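Right, it's finally happening, I'm doing a thread about my table. You lot have put up with the hints since February so you may as well have the whole thing.

Background for anyone new: I moved to Irkbridge with two suitcases, a kettle and no furniture at all. Ate my tea off the windowsill for ages. Then a listing popped up from a house clearance place in Planau - round table, marble pattern, "some wear", 43 quid, collection only.

Planau is 30 miles away and I don't drive. I got it home on two buses. The second driver said if it rolled down the aisle I was paying for whatever it hit, so I stood there hugging it the whole way like a big cold biscuit.

It was FILTHY. Sticky rings all over the top, something like candle wax round the rim, and a sort of brown film that I'd taken for part of the pattern. First wipe and the cloth came up the colour of gravy.

I tried all sorts on it. Washing up liquid did the film. The wax came off with a hairdryer and an old library card (sorry, library). The rings would not shift, so I went and bought the Skerkomel stuff in the big tub that everyone on the cleaning forums swears by.

Don't put it on neat! I did a patch neat and it went cloudy and I had to go and sit in the bath and think about what I'd done. A capful in a bowl of warm water is plenty. The cloudy bit buffed out after three evenings, thank goodness.

Someone asked about cloths. Fluffy ones, the fluffier the better for buffing. I bought a mixed pack from Yang on the corner and they shed like mad the first time, so put them through the wash on their own or you'll be picking green bits off your black jeans for a week. Ask me how I know.

Flat microfibre for the washing part, fluffy for the shine. Small circles. Stop when your arm hurts, have a biscuit, start again.

And now look at the thing. The dark brown is nearly black in places, and there's an olive green in there I never knew I had. The veins go all over like a river map. I keep finding new ones when I'm meant to be working. 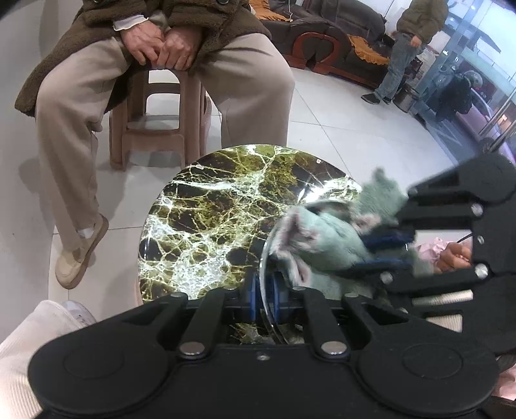

Anyway, the only downside is that a shiny top shows everything. Every fingerprint, every crumb, every mug. I've gone from someone who owned no coasters to someone with opinions about coasters (cork, always cork, the slate ones scratch).

Next job is seating. Plastic stools are grand for wiping down and you can shove them anywhere, but two hours on one and I walk like my nan. If anyone near Irkbridge is getting rid of proper chairs with backs, shout. Don't mind if they don't match.

Budget is 100 for the lot, and yes I will be bringing them home on the bus.

Oh, and for the people asking in my messages - no, I'm not selling it. One of you offered me double, which was very kind, and the answer's still no. Going to put the kettle on. Coaster's already out.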